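Sasside: small-arm demonstrations, lock box set

README, revised in December

Hello, and thank you for downloading Sasside! Primo Orlandini and I put this set together over one long winter in the Dorkeck workshop, and we hope it saves you a bit of the fiddling we went through ourselves.

What you get

The set holds 3166 demonstrations of a small tabletop arm working near a clear box with a cylinder lock. Most were driven by remote control with our Dotside handset, and the other 2077 – sorry, let me put that properly: 2077 by handset, the rest by taking hold of the arm and guiding it. The field "mode" tells you which is which, and please do check it before you mix them, as the hand-guided motions are slower and wander more.

Folders

episodes/ has one file per demonstration
splits/ has the lists for training and testing
notes/ has whatever the operator felt like typing, including a few grumbles

Setup

The box goes on the red square, lined up with the table, and the arm begins folded with its jaws closed. Let the base settle before you start driving, and keep the loops of wire at the wrist clear of the joint.

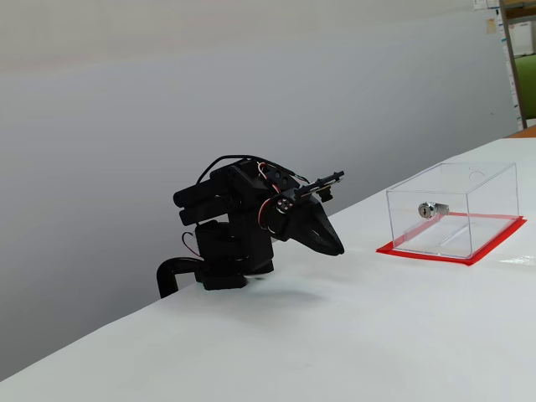
Joint readings are in degrees, and gripper opening runs from 0 to 1. Episodes last up to 31 seconds. If you load them with the Palumbo reader, use version 2, as the older one drops the last reading of each file (I lost a whole Monday to that).

Questions and corrections are very welcome – write to me, or to Primo if it concerns the handset.

Arturo Melis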